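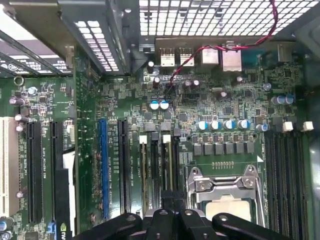
Gripper above the processor socket, side panel off.

Robot arms on our teardown bench: what happens to the people who used to do it?

wristrest_58

I work in computer refurbishing at Harms, in the Drindlow building. Businesses send us their old desktops, we pull out what can be saved, test it, and sell it on or scrap it. I've been on teardown long enough to own a screwdriver that other people aren't allowed to touch. Since April we've had robot arms on one of the benches, and management says they will "take over the repetitive portion." That would worry me less if I could think of a portion that wasn't repetitive.

What bugs me is how nobody can tell me what my job is now. Officially I am a "cell attendant." As far as I can see, I attend. I bring a tower over, take the side panel off, lay it down, and stand there while a gripper considers the situation. If it grabs something it shouldn't, I press stop. If it can't find something, I press stop. My right index finger is going to need its own pension.
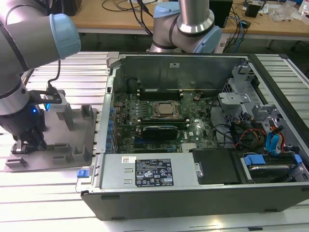 My old bench took up one corner of the room and you could reach everything on it without getting up. The new one was laid out for the arms, and a person has to fit in wherever they aren't. The case goes on its side on the rails, next to that gray plate with the raised blocks on it, and one arm works from the left while the other stands behind the far edge. So the side I always worked from is taken. The drive on those light-blue clips, which I could have out before you finished asking for it, is down in the near right corner now, and I do it at an angle my chiropractor would like to hear more about.

We also have a target, of course. It used to be 50 towers a shift for the whole room. Next year they want 100, with the same people "supported" by the arms. Has anyone been through this somewhere else? Does the job come back in some form, or should I be learning something new on my lunch break? I would also like to know if it's reasonable to ask for more money for attending. The attending is quite tiring.

solderandtoast

I was at Kultlow when they did the same thing, on printers first and then on desktops, so I can give you one place's version.

The first few months were the worst. Every machine that came in was a little different from the last, and the arms did fine right up until there was a cable lying across the thing they wanted. Cables were our whole year. A person moves a wire out of the way without noticing they did it, and you can't write down a thing you don't notice, so we spent weeks at a whiteboard trying to explain what our own hands were up to. I found that part sort of interesting. The guy next to me found it insulting. We were both right, I think.

What changed for people, in the order it happened:

The unscrewing and lifting went to the arms, for the common models only. The odd ones stayed with us, which meant all the easy work disappeared from the day and every machine you touched was a stinker. Nobody planned that and nobody adjusted the targets for it either. Watch for this one!

Then two of us got moved to sorting and grading, which paid the same and was easier on the back. I liked it. You still look at capacitors all day but you get to sit down.

Then they needed somebody to write up the sequences for new models: what comes out first, what will snag, what you hold while you pull the other thing. They tried an outside engineer, who was very nice and had never taken a heatsink off in anger. After that they asked the bench. That job did come with a raise, though you had to ask for it, and then ask again.

So my advice is to start keeping notes now. Every time you press stop, write down the model, what it was reaching for and what was in the way. Do it on company time, in a notebook they can see you carrying. In a few months you'll have the only list in the building, and that's a better argument than being tired. Your reach problem should go in there too. We got a bench turned around because somebody had written "left shoulder" in the log so many times that it started to look like a part number.

On the target, ask what counts as a tower. Ours doubled on paper and it took us ages to notice they were counting the rejects.

fanshroud

Learn to program. Robots are coming for everything, it's just how it is. My cousin's warehouse in Drornutport got rid of over 2,000 shelves and it's all bots now.

grumbleport

The answer above is about shelves, so I'll leave it alone.

I'm on the other side of this, I set up benches like yours (different company, please don't blame me for the gray plate). A couple of things from over here. Your title matters more than you'd expect. "Attendant" tends to get priced like somebody who watches a washing machine. If you are clearing faults and deciding what gets pulled by hand, ask for that to be in the job description in plain words before you talk about money, and ask before next year's target is final.

Also get in the room when the layout is being decided. We position the arms first because they're bolted down and they complain in error codes. People get positioned last because they'll lean. If nobody from the bench says "I can't reach the drive from there," then I honestly don't know, and I go home thinking I did a good job. Moving a fixture is an afternoon's work early on. After the sequences have been tuned around it, you'll be told it's a project.

And keep hold of the screwdriver.

wristrest_58

Thanks, both. Notebook started this morning. First page is entirely cables.

Last updated: April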